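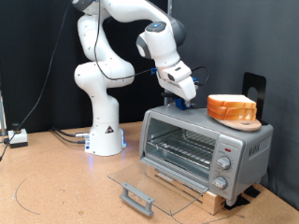
Work in this period covered the countertop appliance part of the Forsyth kitchen fit-out, mainly the height and clearance of the small ovens. The layout inherited from Plovley put every appliance directly on the worktop. With a toaster oven that leaves little room to work under the door once it is folded down, and the handle ends up at the lowest point of its travel. The unit is now raised on a light wooden block, and with the door lying almost flat the wire rack can be reached straight from the front. Both knobs are on the right of the front face, so the right side has to stay free for the hand in any final layout.

Block height. Two heights were tried. The lower one met the clearance requirement on paper but left the door handle too near the table for a comfortable grip. The taller one was kept. Struan Buchanan cut the blocks from offcuts already in the Resov store and no material was charged to the grant.

Clearances. The working figure is 100 mm of free space at the back and on each side, as in the original proposal. Lachlan MacBrayne has asked whether the side figure can be reduced on the left, where there are no controls. We would prefer to leave it alone until the surface temperature readings are in.

Door cycles. The hinge check is at 22 openings out of a planned 31 for this stage. No sag has been recorded so far. The remaining openings will be done with the rack loaded, using the tray set from Prelau. The trays arrived in December, later than ordered, and one was the wrong width and has gone back.

Cable routing. Still open. The present arrangement is temporary and takes up worktop space on the left that the drawings assign to food preparation. A revised drawing has been started.

Spending. Within the approved amount. The delay on the trays moved one small invoice into the next period; the total does not change.

Next period: finish the loaded door openings, take surface readings after a full heating cycle, fix the block so it cannot slide, and issue the cable drawing for comment. We request approval to keep the taller block as the standard height for all remaining units. A reply before the cable drawing goes out would let us put both changes on one sheet.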